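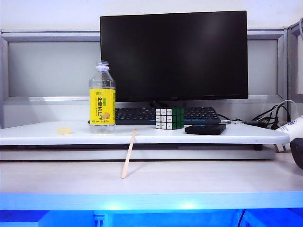
Notes from the Closstead brain bank's March update, for anyone who follows tissue donation and the funding side of it. Thread.

The Pant Trust grant pays for a second ultra-low freezer and its backup power. Setpoint is minus 80 C. The old unit stays in service for overflow.

Intake target is still 24 hours from death to fixation. RNA quality drops off past that, though fixed tissue for standard staining tolerates a longer delay.

Split is unchanged. One hemisphere goes into formalin, the other is sliced and frozen. Side alternates by case unless the neuropathologist asks for a specific one.

Registered donors in the Flikemcombe area: 87. Most have a Parkinson's diagnosis. The bank is short on controls, meaning people with no neurological disease. They matter as much to a study as the cases do.

Registering is not the same as consent from next of kin. The form needs 2 signatures, yours and a witness's. Tell your family where the copy is kept.

Nendgate hospital now handles transfers after 5 p.m. Before this, evening cases waited until morning and almost all of them missed the window.

Still open: who pays for transport from outside the county. The update says "under review," same wording as last year.

Requests for tissue go through the access form. Include your ethics approval number and the brain region, with block size in millimeters. Forms without a region get sent back.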